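Diary, August: bread number 22

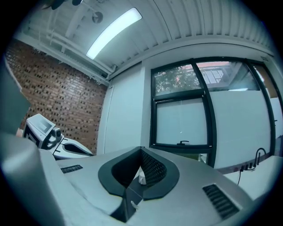 Page last changed in August, 9:40 pm

The starter is ALIVE. I came down at six this morning in my socks and it had pushed the lid off the jar and was creeping down the side toward the toaster. I may have cheered. After the week of gray soup I had pretty much given up on rye, and now look at it!

Roxana Salazar from the end of the street gave me the tip about feeding it twice a day in hot weather (her own starter lives in a pickle jar and smells like apples, mine smells more like paint, but a nice paint). So it was 57 grams of flour last night before bed, same of water, big stir, cloth on top. I'm using the Turkudgate rye from the mill shop, the coarse one with the bits in. The fine one is prettier but I don't think it tastes of much.

Mixed the dough at seven, folded it four times before lunch, and then forgot about it completely while I picked beans. So many beans. I came back in with dirt up to my elbows and the dough was over the top of the bowl, all wobbly and full of bubbles. I scraped it into the long tin and hoped.

Crust came out nearly black on one corner, my oven runs hot at the back. I waited up to an hour before cutting, a personal record. The inside is a bit sticky but there are real holes in it, and the flavor! Sour and sweet and a little like malt. Two slices with butter standing at the counter, then one with Thái's plum jam, then supper was sort of canceled.

The loaf weighed 1,029 grams out of the tin, my heaviest so far. Wrote it on the fridge chart.

Tomorrow: caraway, a bit more salt, and I want to try the tin on the lower shelf. Must also buy flour, there's only 189 grams left in the bag and the starter gets fed first.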